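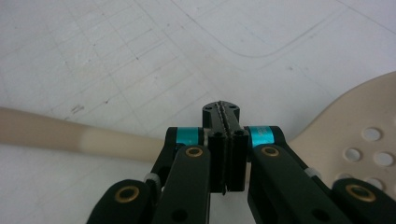 *Tempo de leitura: 2 min*

**Ticket 1323 — Bomba pressurizadora liga e desliga sem consumo**
Aberto em: 14/07/2020
Equipamento: Orkholm com vaso de expansão Surnau de 150 litros
Estado: resolvido, aguarda confirmação do cliente

## Sintoma

A bomba arranca de poucos em poucos minutos com todas as torneiras fechadas. Trabalha alguns segundos e para. De noite ouve-se no quarto por cima da garagem. O cliente diz que começou em maio, depois da troca do filtro de entrada, e que a pressão no chuveiro oscila durante o banho.

O manómetro desce devagar entre arranques. Código no visor: 104.

## Verificações

1. Fechada a válvula de saída para a casa. A bomba continuou a ciclar, portanto a perda está do lado da instalação técnica.
2. Autoclismos e torneira do jardim vistos na mesma, com papel seco e corante. Sem fuga.
3. Filtro Gevitside aberto. Cartucho bem assente, O-ring sem cortes. Voltou a fechar-se com massa de silicone.
4. Válvula de retenção na aspiração: fecha mal. Com a bomba parada ouve-se a água a voltar para a cisterna.
5. Vaso de expansão com a bomba desligada e a linha despejada: ar muito abaixo do valor da etiqueta. Pela válvula não saiu água, a membrana deve estar boa.
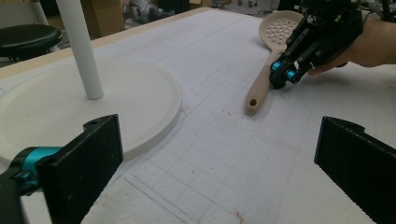 *Base redonda branca e haste, mesa com quadrícula.*

## Causa

Duas avarias ao mesmo tempo. A retenção deixava cair a pressão e o vaso, quase sem ar, não tinha reserva para compensar. O filtro não tem culpa — a coincidência de datas fez perder tempo no primeiro contacto.

## Intervenção

- Retenção substituída por uma Van Wijk em latão, mesma rosca, montada com a seta no sentido da bomba.
- Vaso recarregado com compressor até ao valor da etiqueta, sempre com a linha sem pressão.
- Bomba ferrada de novo e ar purgado na torneira mais alta.
- Código apagado no visor.

Com a casa fechada, o manómetro ficou parado e a bomba não arrancou enquanto lá estivemos.
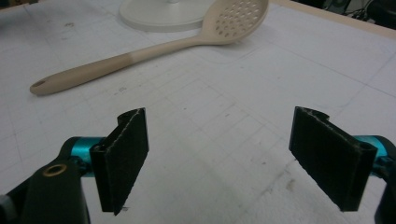 ## A acompanhar

O cliente ficou de anotar os arranques durante a noite e responder neste ticket. Se a bomba voltar a ligar sozinha, medir primeiro o ar do vaso. Se tiver descido, trocar a membrana.

A retenção antiga ficou na oficina, dentro de um saco com o número do ticket. Falta lançar a peça nova na folha de obra.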